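Wondgate Shared Workshop
Hand-Held Gripper Build, Session 5: Jaws, Pads and Slippery Bottles
Notes by Anouk Dijkstra

Last week we got the trigger linkage moving smoothly, and now comes the part I love, finding out what the jaws can really hold! Bring your gripper assembled, with the pads on and the marker cube screwed down tight. A cube that wobbles even a little will spoil the tracking, and you won't notice until you play the recording back.

Bathroom items make wonderful practice. Pump bottles are tall, smooth and top-heavy, and a sponge squashes as soon as you touch it.

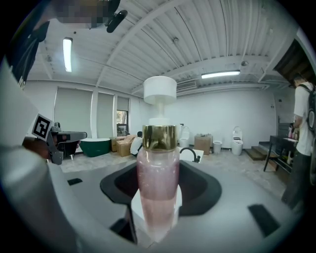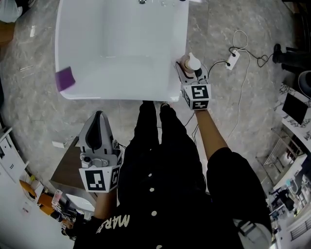
Start with the bottle. Close slowly around the body, below the collar, and stop when the pads are flat against it (Kacper's softer pads give you more room for error here). Lift, hold for up to 5 seconds, set it down. If it twists, your pads aren't parallel, so go back to the shim step in Session 4.

Then swap hands and do it all again. Your weaker hand will teach you a lot about the trigger spring!

For next time: print 2 spare finger pads, and write down which spring you used. Rozália has the stiffer ones in the drawer marked 371.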